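How to Appeal the Assessed Value of Your Home

Property owners in Rostcombe who believe their assessment is too high may ask for a review. An appeal concerns the assessed value only. Objections to the tax rate itself must be raised during the annual budget hearing.

Step 1. Read your notice

Confirm the parcel number, lot size, living area and number of bedrooms. Errors in these entries are corrected by the records desk without a hearing. You have 30 days from the mailing of the notice to file.

Step 2. Gather comparable sales

Find at least 5 sales of similar homes in your neighborhood. Choose homes close to yours in age, size and condition. A listing price is not a sale price and will not be accepted.

Step 3. Document the interior

Reviewers rarely enter a home before the first decision. Submit interior photographs of every room, including bedrooms, and label each print with the parcel number.
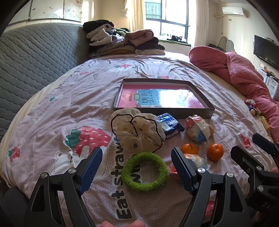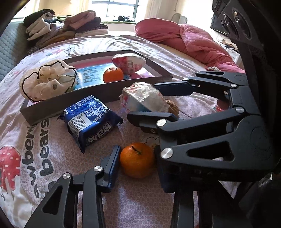
Written repair estimates carry more weight when they are signed and list each item separately. If the estimates total less than $1,000, they may be entered directly on the form – no attachment is needed.

Step 4. File the form

Deliver the completed form to the review office in person or by mail. Keep a copy of everything. Questions about filing may be directed to Reiko Okabe, appeals clerk.

Step 5. Attend the hearing

Hearings are brief. State the value you are requesting and refer to your comparable sales. The decision is mailed to the owner of record, and any reduction applies to the current tax year only.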